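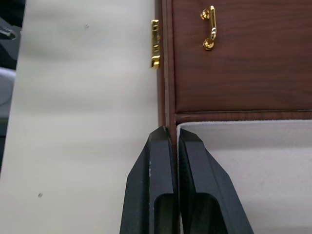
Wrist view, fingertips at the corner of the wooden box.

Threads > Automation > Equipment planning

Monday, February 2, 2026
Posted by benchbudget

1/ Planning notes for the second gripper station. The quote covers the arm, the gripper and the wrist camera. It leaves out most of what we spent money on last time.

2/ Fingers first. On the budget sheet they go under consumables. Matte black, angled tips, slot in the lower part. The left one already has light scuffs on the front face. I'm pricing 3 spare pairs per station.

3/ Check tip width against your smallest feature before you order. On this box that's the gold hook latch: slim bar, rounded knob at the bottom. A wide flat pad would be the wrong purchase for it.

4/ Two suppliers quoted on fingers. Wolimex sells by the pair and holds stock. Tundarer is cheaper per pair but has a minimum order, and lead time slipped twice between November and now. Leaning Wolimex.

5/ Camera. The wrist mount sees the tips and the part together, so I'm dropping the overhead unit from the first purchase. Shiny hardware throws highlights, so diffuse lighting stays in. Line item: 2 panels.

6/ Work surface is off-white. Fine for contrast with brown wood, less so with white padding like the lining in this box. Budget a second mat in a mid gray. Cheap, and it saves an afternoon of exposure settings.

7/ Test parts. Get real boxes with real hinges and latches. Printed stand-ins have the wrong friction. Xia ships them by the carton and I'd take one carton per station.

8/ Integration is the line people cut. I have $2000 held back for cables, brackets and the adapter plate. Wekum wants to bundle it with the service plan. I asked for the two priced separately and am waiting.

9/ Order of purchase: arm and gripper, camera, lights, spares, mats. Purchase orders go out once the Wekum number is in.

Comments

gridsquare: Does the adapter plate fit older arms, or is that another line?

benchbudget: Another line. Bolt pattern differs.

lowtorque: We went through 3 pairs in the first quarter, all tip wear.

palletmath: Would keep the overhead camera. Hard to add later once the cell is guarded.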